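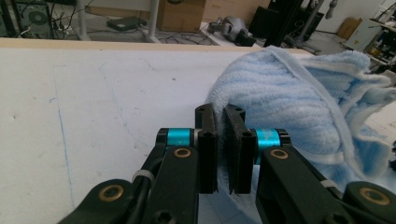
Publications / Technical Reports / Manipulation / Livel towel study / Section 5

September. Illia Nechyporuk and Hüsnü Sönmez, Grevwood

5 Failure Analysis: Width Offset in Hand-Held Demonstrations

The folding policy described in Section 4 was trained on 193 demonstrations recorded with the Livel hand-held gripper and was then run on the Tunditz arm, which carries the same finger geometry. In the first evaluation the arm reached the hem of the towel reliably but lost it on lifting. The fingers arrived at a correct pose, closed until the commanded width was met, and rose with the fabric left on the table. Pose error at the moment of closing was within the range seen in the demonstrations themselves. We therefore treated the problem as one of commanded width and traced it back through the recording chain.

5.1 How width is recorded

The operator closes the two parallel fingers by hand through a symmetric linkage. Width is measured at a single pivot and converted to pad separation by a lookup table, which is generated once when the gripper is assembled. At the start of each session the operator is asked to close the fingers fully on nothing, and the reading at that point is stored as zero. The policy predicts the corrected width, and the controller on the arm tracks it with a position loop. There is no force term in the loop. An error of a millimeter or so is harmless with rigid objects, where the finger stalls against the surface, but a fold of fleece offers very little resistance until it is almost fully compressed.

Figure 5 shows a typical closing pose during recording. The pads are nearly together, with a pinched fold of light blue fleece hanging between them and the remainder of the towel bunched to one side on the white work surface. At this separation the useful signal is the difference between a held fold and an empty grasp, and it is small compared with the full travel of the fingers.

Figure 5. Hand-held gripper with the fingers nearly closed on a fold of the towel. Each pad has screw holes near its top. The round brass bushings in the links mark the pivot points discussed in Section 5.2.

5.2 Source of the offset

We first suspected the conversion table. It was regenerated on the bench and matched the original. We next compared the stored zero readings across sessions and found that they moved in one direction, with a partial return at the beginning of each recording day. The shift inside a session was larger than the shift between sessions, and it was invisible in the stored data, as zero was taken only once.

Two mechanical causes were separated by disassembly.

The first was play at the pivots. The bushings had been pressed in dry at assembly and had worn slightly on the loaded side. When the operator squeezed hard, the links shifted across this play and the measured pivot reported additional closing although the pads had stopped moving. Operators squeeze harder on soft material, and so the error was greatest in exactly the part of the task where width mattered. The zero reading, taken with a light squeeze on empty fingers, did not include it.

The second was creep of one pad on its mount. The pad screws had been tightened by feel. Under repeated loading the pad tilted outward by a small amount, so that its tip touched later than its base. Contact on a fold then depended on how far down the pads the fabric sat. Retightening the screws moved the zero, which accounts for the partial return noted above: the operator had been checking them each morning without logging it.

Cable routing was examined as a third candidate. The sensor cable runs alongside one linkage and is held by a zip tie. A tie pulled too tight could in principle load the link. Cutting and refitting it produced no measurable change, and we exclude it.

5.3 Effect on the policy

The two causes do not act in the same direction. Pivot play makes the recorded width smaller than the true one, while pad tilt makes the effective gap at the tip larger than the table predicts. Within a single session one or the other dominates. Taken over the whole dataset, the width label for a held fold overlaps the label for a lightly closed empty grasp, and the policy settled on a value between them. On the arm, whose joints have far less play, that value leaves the fingers short of compressing the fleece.

We checked this by replaying demonstrations on the arm without the policy. Replays from early in a session usually held the hem through the lift. Replays recorded after 90 minutes of continuous use usually did not, although the operator had completed the fold in the original. The wrist video gave no warning of this. With the gap this narrow, the fabric hides the contact line, and two reviewers looking at the same clip often disagreed on whether the pads were fully closed.

5.4 Safety observation

During replay testing, a temporary bias was added to the width command to force a firmer grasp. With the bias applied, an empty closing drove the pads against each other and the position loop wound up against the stop. On one run the operator reached in to free the hem while the loop was in this state. The pads released abruptly when the next waypoint opened them, and the operator's fingertip was struck. There was no injury. The current limit on the finger drive had been set for rigid objects and was high enough to hold the stall indefinitely — the supervisor saw no fault, and no stop was issued.

The limit has since been lowered, and a stall lasting longer than a short fixed interval now opens the fingers slowly and halts the arm. Hands are kept out of the workspace unless the drive is disabled.

5.5 Corrective measures

The worn bushings were replaced with a tighter set from Hordiienko, and the pad screws are now brought to a fixed torque with thread locker. Zero is taken at two levels of squeeze, light and firm, and the difference between them is stored with the session as an estimate of play. Sessions are ended when this difference passes a threshold. The zero check is also repeated at the end of recording, so that drift within a session can be interpolated.

Existing demonstrations could be corrected only in part. Where consecutive zero readings bracketed a session closely we applied a linear correction; the others were kept for pose supervision and their width labels were masked. Retraining on this mixture is reported in Section 6. The correction assumes that wear progresses evenly through a session, an assumption we have not been able to test on the original parts.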